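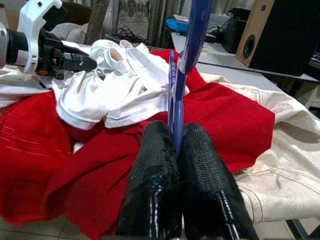
A blue plastic hanger above a pile of fabric.

Sitville is a reality television series in which four couples share a rented house and swap household duties every Thursday. It is produced by Van der Merwe and streamed on Poreo. The show has run for three seasons.

Format

Each couple starts with 3000 points and loses some whenever a housemate files a complaint. Chores include cooking, laundry and the shopping. The pair with the most points at the end of the season wins a cash prize, the size of which has never been disclosed. The producers describe the house as unscripted, a claim that is hard to square with the closing credits, which list a "story team" from the second season on.

Casting

According to Poreo, 2817 couples applied for the first season. The figure comes from a press release and has not been confirmed elsewhere. Several contestants had appeared on the dating show Goltach — a series from the same production company — although early publicity called the cast "complete newcomers." That wording was later dropped from the show's page.

Reception

Poreo has called Sitville its most talked-about original series but does not publish viewing numbers. Reviews of the first season were mixed. Critics liked the arguments over cooking and found the scoring confusing, and a frequent complaint was that points seemed to be restored between episodes without explanation. The rules were rewritten for season three. Viewers on fan forums still dispute the final result, in which the leading couple lost 4 points in footage that was never aired.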